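January, evening

The snow did not stop since morning and I had time to think about the language course. I have now finished the second book. It took me longer than I wanted, because the chapters on the cases are long and I am slow with tables. I wrote out 300 words on small cards, the Finnish on one side and the English on the other, and I keep them in a tin by the kettle. When the water is getting hot I take one card, and if I do not know it, it goes back to the bottom.

Today it was the partitive again. I can explain the rule on paper, but when I speak, my mouth chooses the other form before I can help it. In the bakery I asked for bread and the woman understood me very well, but I heard my mistake when I was already on the street. I repeated the right sentence to myself until the bridge.

In the afternoon I called Timo. We agreed to speak only Finnish for the first part of the call, and I managed longer than last week — but then I wanted to tell him about the heating bill and had to change to English. I do not have the words for bills yet. I should make cards for them. 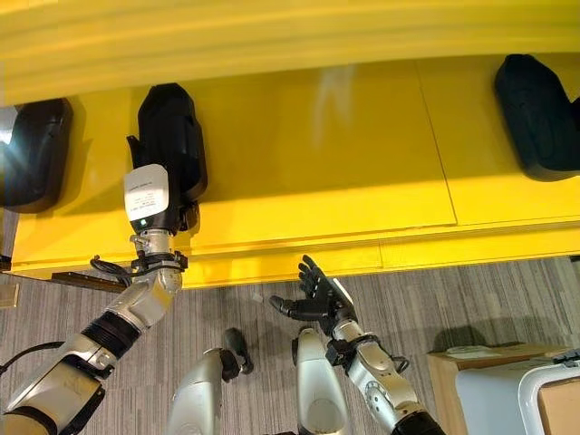

Raimo Heiskanen thinks I should throw the cards away and read the newspaper aloud every morning, even when I understand only half of it. He wrote this in his letter, which came today, and he added that a person does not learn to swim from a list of the parts of the lake. I have read his letter two times. Maybe he is right about the reading, but I will keep the cards.

So I tried it after supper with an old newspaper. One short article about ice fishing took me until nine. I underlined the words I did not know, and there was more pencil than print in some lines. One word I could not find in my dictionary at all, only something similar to it. I will ask Timo.

Tomorrow: chapter one of the third book, the letter to Raimo, and buy a new pencil.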